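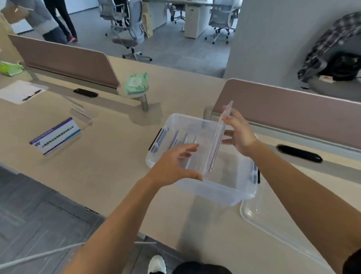

Fitting the tall divider into a clear latch box, with the thin strips already standing at the left end.

How to Set Up a Divided Storage Box for Your Desk

I love these boxes! A clear plastic box with latches and removable dividers will swallow a whole drawer of odds and ends, and you can change the layout any time you like. Setting one up takes about 5 minutes.

What you need
A clear storage box with a lid and dividers (mine came from Deltton, but any similar one works)
A soft cloth
The small stuff you want to sort

Step 1. Make room
Open both latches, take the lid off and lay it flat on the desk beside the box. Wipe out the inside, especially the slots. A bit of dust in there makes a divider feel like it's the wrong size, and then you end up pushing way too hard.

Step 2. Plan before you slot
Set your things in the box with no dividers at all and shuffle them around. Pens and scissors want a long space, clips and erasers are happy in tiny ones. This is the fun part, so play with it!

Step 3. Start with the thin strips
Take your things back out and slot the narrow strips at one end. Keep them upright and press down evenly with your thumbs.

Step 4. Add the tall panel
Hold the panel by its edge, straight up and down, and lower it into the box. Keep your other hand inside to steady whatever is already standing. If it sticks halfway, lift it right out and try again (wiggling it sideways can scratch the plastic).

Step 5. Fill and close
Heaviest things go in first. Check that nothing pokes up above the rim, then put the lid on and snap both latches.

I redo my layout every October, when the new planner refills and sticky notes come in, and I still get a kick out of it. Clear dividers are easy to lose on a pale desk, so keep the spares in an envelope under the box.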